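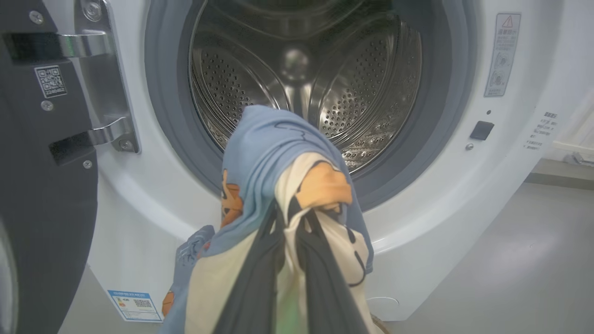

Laundry, wrist cam view. Orange cartoons courtesy of the pajama industry, I think.

1/ New result from our Skoltmont project, in which I have spent my one wild and precious March teaching an arm to load a washer.

2/ The question: when the gripper has a wad of clothes at the door, should it push straight in, or stop and look first? We added a short pause at the opening. The policy checks what's dangling, then picks an angle.

3/ We ran 117 loads. With the pause, 5 ended with a sleeve left hanging over the gasket. I won't post the number without it until Yu-ting Sin has rechecked my labels. She has opinions about my labels.

4/ The pause costs 2 seconds a grab. Reviewer 2 will call this slow. Reviewer 2 has never watched me load a washer.

5/ What still breaks it: two garments twisted together. It treats them as one garment with too many arms and goes in with total confidence.

6/ We trained on the machine at Darnarville and haven't tried the Poltberg one, where the door opens the other way. Kwok says it'll transfer fine. Kwok also said that about the towels.

7/ Draft goes up once the failure table fits on a page. Folding is somebody else's thesis.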